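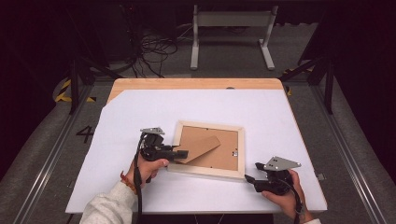

**Lulow Frame Loan Collection: progress report, second period**

To: Budach Fund, small grants
From: Toon Kramer, workshop lead
Date: 2023-12-22

## 1. Status

The grant of $2000 covers repair and refitting of the tabletop frames in the Lulow loan collection, including backings, stands, glazing and hanging hardware. The frames are lent to schools and clinics in the district with a print already mounted. The collection holds 62 frames. At the close of this period 39 are finished and shelved, 11 are on hold for parts, and 12 have not been opened.

Work is behind the schedule in the application by two weeks. The delay comes from the easel stands (section 3). No change to the end date is requested at this time.

## 2. Work procedure

The procedure was revised once during the period. The current version is as follows.

1. Log the frame by its loan number and note the print title.
2. Lay the frame face-down on clean paper. Change the paper when it shows grit.
3. Turn the tabs clear of the backing and lift the backing out.
4. Remove print, mount and glazing. Store the print flat in its folder.
5. Clean the glazing on both sides. Brush out the rebate.
6. Check corner joints. Any joint that opens under hand pressure goes to gluing and stays clamped overnight.
7. Refit glazing, mount, print and backing.
8. Close the tabs. Test the stand in upright and sideways positions.

Step 2 formerly called for a folded blanket. Fibers from the blanket were getting under the glazing, and three finished frames had to be reopened. Plain paper on the table has been used since, and no further fibers have been found. The paper does let a frame slide a little when the tabs are stiff, so stiff tabs are now eased with a flat tool before any sideways force is applied.

Step 8 formerly came before the tabs were closed. A stand can feel sound while the backing is loose and then pull to one side once the backing is seated. Testing last catches this.

## 3. Easel stands

The cardboard stands account for most of the faults found so far. A stand is a single fold-out flap attached to the backing board and creased near the top. Faults fall into these groups:

- **Crease worn through.** The flap still hangs on but will not hold an angle. Repaired with linen tape on both faces of the crease.
- **Flap detached.** Reglued if the board beneath is sound. If the top layer of the backing has torn away with the flap, the backing is replaced.
- **Flap bowed.** Pressed under weight for two days. Results are mixed; some flaps bow again within a week of being shelved.
- **Foot crushed.** Trimmed square if enough length remains. The frame then leans further back than before, and this has been accepted for the smaller sizes only.

Replacement backings with stands attached were ordered from Pelel. The first delivery was cut to the outside dimension of the frame and did not drop into the rebate. Pelel agreed to recut. The second delivery fit in width but ran slightly long on the portrait sizes, and these were trimmed by hand on the long edge. The 11 frames on hold are waiting for the third delivery, due in February.

Trimming by hand is workable but slow, and it leaves a soft edge that the tabs can bite into. It will not be used for the remaining frames unless the third delivery is also wrong.

## 4. Tabs and screws

The metal turn-tabs are reused where possible. The common fault is a loose screw in an enlarged hole. The hole is filled with a sliver of wood and glue, left to dry, and the screw is driven again in the same position. Moving the tab to a fresh hole was tried on two frames and dropped. On narrow molding the second hole sits too close to the first and the wood splits.

Replacement tabs came from Long. They are slightly thicker than the old ones and need more clearance above the backing. On a frame with a deep mount the thicker tab presses hard on the board and leaves a dent. The dent is cosmetic and is not recorded as a fault. Old and new tabs are not mixed on the same frame.

## 5. Glazing and prints

Glazing was in better condition than the application assumed. Four panes have been replaced, all for chips at the corners. Scratches that cannot be seen at arm's length are left alone.

Prints are outside the scope of the grant. Two were found stuck to the glazing along one edge. They were left in place, the frames were closed again, and both have been referred to the print store at Lulow. They count as unfinished in section 1 and appear there under frames not opened, since no repair was carried out. The loan register lists them as withdrawn.

## 6. Spending

| Item | Budget ($) | Spent ($) |
|---|---|---|
| Backings and stands | 780 | 610 |
| Tabs, screws, small hardware | 220 | 145 |
| Glazing | 450 | 120 |
| Glue, tape, paper | 150 | 165 |
| Bench time, gluing and pressing | 400 | 290 |
| **Total** | **2000** | **1330** |

The overspend on glue, tape and paper is from the linen tape, which was not in the original list. We ask that $100 be moved from glazing to this line. The third delivery of backings is already paid for and is included in the spent column. The total budget is unchanged.

## 7. Open points

- **Stand angle.** There is no agreed figure for how far a frame should lean. Borrowers have complained of glare from ceiling lights on frames that lean far back. A simple card template will be cut and tried on the next batch.
- **Bowed flaps.** If pressing keeps failing, these backings will be moved to the replacement list. Funds are available within the existing line.
- **Packing for return.** Several stands arrived from borrowers folded the wrong way, with the crease reversed. The loan sheet now tells borrowers to close the flap flat against the backing before the frame goes in its sleeve. Returns under the new sheet have been too few to judge.
- **Labels.** Loan numbers are written in pencil on the backing and are lost when a backing is replaced. Numbers will be copied to the inner edge of the molding. Finished frames will be relabeled as they come back from loan — they will not be recalled for this.

## 8. Next period

Work resumes with the unopened frames, smallest sizes first. The held frames follow when the Pelel delivery has been checked against the rebate gauge. Gluing is limited by the number of clamps, so frames with open joints will be spread over several sessions. The next report will include the stand template results and a full fault list by loan number.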